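Edge Banding Should Be in the Spec

Furniture specs list board thickness and hinge cycles. Few mention the edge.

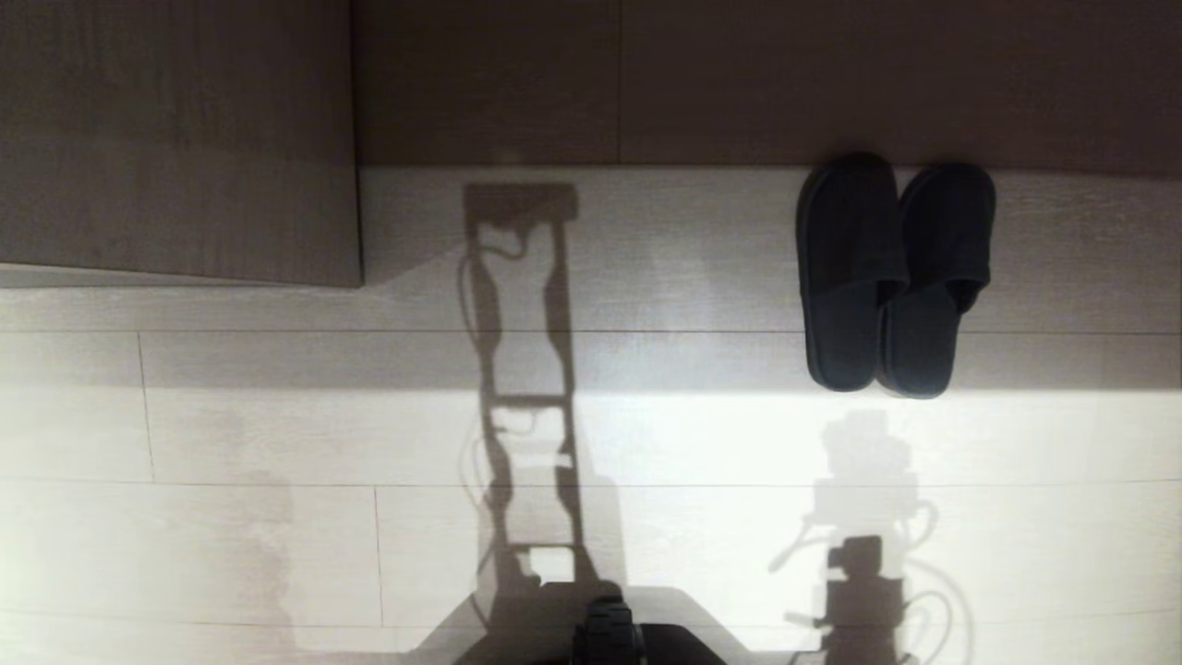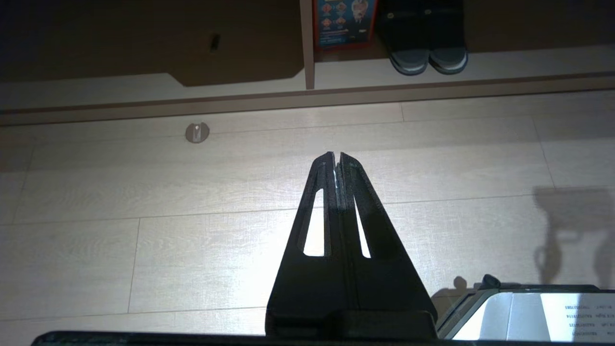 Moisture damage in board furniture starts at the lower edge, where mop water collects. Plastero rates its panels by face wear alone, and so does Nair. A taupe-gray panel with a narrow, paler strip along its bottom border, as in the first photo, gets the same rating with or without that strip. I reviewed 30 warranty claims in October; 4 concerned the face. Buyers should ask for band thickness and adhesive type in writing, and sellers should be required to print both.

Luminița Dumitrescu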